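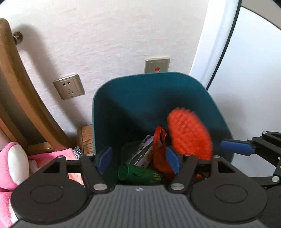 I've been trying to make sense of the Kolus results and I'd like a second opinion before I spend my group's budget on copying them. The claim is that you can skip the robot during data collection. People walk through ordinary rooms with a hand-held gripper, pick things up, put things down, and the recordings are used to train a policy that later runs on an arm. Fine so far. The reported success rate for taking one item out of household trash is "up to 4 in 5," and that is where I get stuck. A bin like this one has a green bottle lying on its side, a crumpled red bag hanging behind it, a printed wrapper next to that and a dark liner around the lot, and two padded fingers have to get down inside the rim without dragging half of it along. A person holding the tool does that by feel. You tilt your wrist, you notice the liner pulling, you back off. None of that force information is in the video, as far as I can tell, so what exactly is the policy learning from?

The write-up says they recorded in five homes, trained on three and tested in the other two. The bin was in a different spot each time, sometimes tight against a wall. I can't find a table that splits the results by home, and I can't find what they counted as a success. Does lifting the bottle count if the wrapper comes up with it?

Has anyone tried to reproduce this, or am I reading it wrong?

binpicker_ohio
Posted October 29, 2019
Share (3) Save Report

4 comments

wristcam

You're mostly reading it right, but I'd separate two questions.

First, force. You're correct that a camera on the gripper doesn't record it. What it does record is the result of force: the pads flex, the bag stretches, the bottle rolls a little before it gets trapped. A policy can pick up some of that if the frames are close enough together. I wouldn't bet on it with a bag or a liner, though, because soft plastic looks much the same when it's caught on something as when it isn't. Our lab ran a smaller version in July using the Nasar fingers, and rigid things went well enough. Anything filmy was bad. The usual failure was that the fingers closed on the liner, the arm went up, and the whole bin went up with it. The policy had no idea anything was wrong. It carried the bin over to the drop point and opened the gripper.

Second, the "up to." Read the appendix. The high number comes from the better of the two test homes, with the bin placed away from furniture. The other home is only mentioned in a sentence about "reduced performance near walls." I wrote to the contact address to ask what reduced meant and got a polite reply with no number in it.

On what counts as success, I believe it's "target item leaves the bin." By that rule the wrapper can come along for free, and so can anything else.

If you do try it, my advice is:

Write down your success rule before anyone records anything.
Keep the failed demonstrations. People quietly delete the clumsy ones, and those are where the recovery moves are.
Record the same bin with the same trash on different days. If your policy only works on the day it was recorded, you want to know early.
Look at the motion blur. A hand moves faster than most people think, and if the item is smeared in the frames just before contact, the policy is guessing at the part you care about.

Share (2) Reply Report

Fedidside_Robotics_Club

we did it on the cheap with a 3D printed gripper and it worked great, trash and laundry and toys. no numbers sorry but everyone who saw it was impressed. the trick is lots of data. don't overthink the force thing

Reply Report

binpicker_ohio (original poster)

Thanks to both. @Fedidside_Robotics_Club, how many attempts did the people see, and who chose which ones to show them? I don't mean that to be rude, it's the same thing I'd ask the Kolus people.

Reply Report

old_servo_hand

I've read this paper and the Lamont one that came before it. Lamont used a regular teleoperated arm, got a lower number, and listed every trial with the reason it failed. I trust the lower number more.

That said, I think you're being a bit hard on the hand-held idea. The strong part is speed and variety. You can carry the tool into a bedroom with a nightstand and a chair in the way and be recording in minutes, and nobody has to bolt down an arm. The weak part is that a person will reach in ways the arm can't. Squeezing in between a bin and a wall is easy for an elbow — much less so for an arm on a fixed base. When the policy asks for that pose the arm either stops short or comes in from the wrong side, and I suspect that's your "reduced performance near walls" right there. It would have nothing to do with vision or force.

Cheap test before you spend anything: take whatever hand-held recordings you can get, run the paths through the motion planner for your own arm, and see what share of them it can follow at all. No training needed. If a lot get rejected, then the headline rate was measured on the easy placements and you can stop there. I'd do this even if you believe every word of the paper.

As for reproduction, I don't know of one. A demo reel from the same group doesn't count.

Share Reply Report

Get the best threads in your inbox each week. Enter your email to sign up. You can unsubscribe at any time.

This site uses cookies to keep you logged in and to measure traffic. Accept Manage settings

Contact | Community rules | Privacy | Back to top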